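Home Reviews Workshop Notes About Contact

Notes on the Plusard Bin-Picking Kit After One Season
4 min read

The Plusard bin-picking kit is offered to small workshops and teaching laboratories that already own a robot arm and wish to put it to work on mixed objects. It is sold as a package of software, a calibration board, a printed manual and 2 support sessions by video. The arm and the gripper are not included. I purchased the kit in August at my own expense, and this review was not requested by the seller.

Installation is described in the manual as the work of one afternoon. In my case it required the better part of two days. The calibration routine was responsible for most of the delay. It asks the operator to move the arm through nine positions, and it will discard the full set if a single position is rejected. The manual does not mention this. The support desk at Utcombe replied within the hour on both occasions when I wrote, and the second reply contained a file that allowed the positions to be saved one at a time. Buyers should request that file before they begin.

The kit makes no demands on the choice of bin, provided that it does not move. Clamps are adequate for this purpose. The seller also offers a base plate, which I did not order.

With the software in place, I turned to objects of the kind found in any household or garden shed. The supplied settings are intended for boxes and cylinders, and I considered it more useful to learn how the product manages with things that are round, soft, long or awkward to hold. A fluffy ball and a small metal trowel have very little in common, and a buyer with a mixed inventory will want to know that both can be attempted without changing the program.

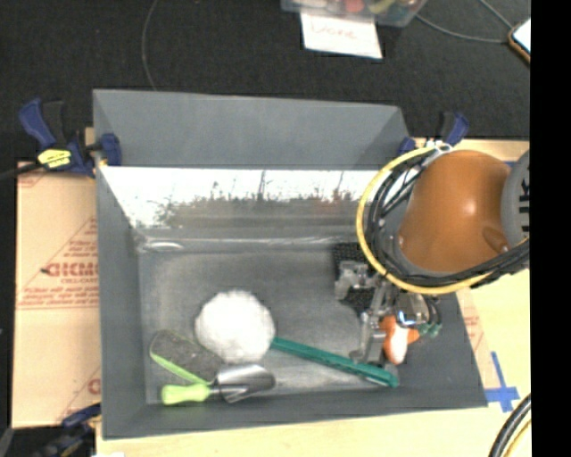 A reader, Tôn, wrote to ask whether the kit is worth its price to someone who already uses the free Jinach planner, and added that the Jinach planner had served well enough for boxes but had to be adjusted by hand for every new shape. It is a fair question. My view is that the two products overlap in path planning and differ in the handling of failed grasps. Plusard records each failure, lowers the rank of that approach and proposes another. Jinach stops and waits for the operator.

For this review I ran 268 attempts and kept a written record of each. The results were strongest with rigid objects that stood clear of their neighbors. Long, thin items lying flat gave the most trouble, and shiny metal was often placed a little to one side of its true position. The software permits a correction for reflective surfaces — it is found under the lighting menu, where few would think to look — and the correction did reduce these errors. Soft objects were handled better than I had expected, once the closing force had been lowered from the default setting of 100.

Two matters deserve the attention of the seller. The log files cannot be exported without an account, and the emergency stop message remains on the screen after the stop has been cleared. The second of these has been acknowledged by Utcombe, with a correction promised in the next release.

I recommend the kit to laboratories and small firms with a member of staff who can give it several days at the start. Those who work only with boxes may continue with the free planner. I have kept my license and will renew it for the coming year, and a separate post on the lighting menu is in preparation.

9 comments Share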